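## 3. Visiting the exhibition

Our group went to the Banuneo hall in Willstead in October, to see the textile works of Rosemarie Wendt. I had read the catalogue before, but the size of the main piece was still a surprise for me. It is called *Wiegand* after the street where the artist grew up, and it hangs from the ceiling in 85 long strips of dyed linen. Visitors may walk between them, one person at a time.

The hall gave us the visitor numbers for our report. In the first month 2,662 people came, and 564 of them filled in the paper questionnaire at the exit. Kai Rieger typed the answers into a table and I sorted the comments by theme. The most frequent theme was the smell of the dye, which the wall texts do not mention at all. Many people also wrote that they wished to touch the cloth. It is allowed, but the sign is placed behind the second door, where one sees it only when leaving.

## 4. What we learned about the lighting

The strips are lit from one side only. In the morning the colours look flat, and after four o'clock the blue ones become almost grey. We asked the technician about this and he told us that the artist wanted it so. Kai and I did not agree on whether it works. He finds the grey hour the best part of the visit, while I lost the differences between the middle rows.

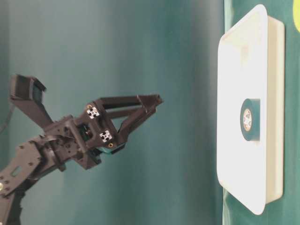
For comparison we also read about the earlier show in the Braretti rooms, where the same work was lit from both sides. The reviews from that time speak mostly about the pattern and very little about walking. I would like to follow this point in the second part of the project, if we can get the plans of the old rooms. The letter to the archive is written but we have no answer yet.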